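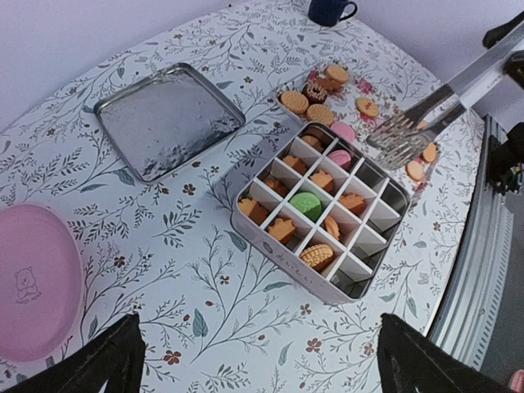
The box of sweets on the leafy tablecloth, eleven in it.

September

Up at 5:40 again. The furnace came on by itself for the first time since spring, so I went down and turned the thermostat back to sixty-two. Coffee, toast, the end of the plum jam.

Spent the morning on the translation. I am at 2,368 words of the Pîrvu chapter and the whole thing is supposed to come in under 3,000, with the hardest letter still to do. It is the one where the aunt describes the flooded orchard. She uses a word for the mud that I can't find in either dictionary. I wrote to Pramila to ask if her mother-in-law would know it. Left a blank for now and went on to the next paragraph, which was mostly prices.

Walked to the post office at eleven. The line was long and the man ahead of me was mailing tires. Sent back the Rematard boots, the left one still pinches. Got stamps. Caoimhe Doherty was outside with the dog and we talked for a while about her roof. Two estimates so far and they are very far apart. She is going to get a third. The dog has lost weight and looks better for it.

Lunch was soup. Then I lay down with a headache and slept until almost three, which I had not meant to do.

Hae-won called at four. She has decided against the Lurholm job. The pay was fine but they wanted her there by the end of the month, and she would have had to break the lease and find someone to take the cat. I told her I thought it was the right choice. I do think so, though I would have liked having her only an hour away. She is going to ask for more hours where she is. We talked about Dad's birthday and didn't settle anything. She wants a restaurant. I think he would like it better at home, but then I'm the one who cooks, so I let it go.

Did the bills after that. Water was 101 dollars, up again. I called and was on hold until the music started over, then gave up. Will try in the morning. Moved 400 into savings so I won't be tempted by the new bike.

Supper was eggs and the rest of the beans. Picked what was left of the tomatoes before dark -- mostly green, and a few split. They are on newspaper in the back room. The basil is finished. I should pull it out this week and put the garlic in, if I can find where I wrote down the spacing last year.

Read two chapters of the lighthouse book. It's slow. Pramila wrote back at nine: her mother-in-law says the word is for silt, the fine kind that dries and cracks. Put it in the blank.

Bed at ten. Raining a little.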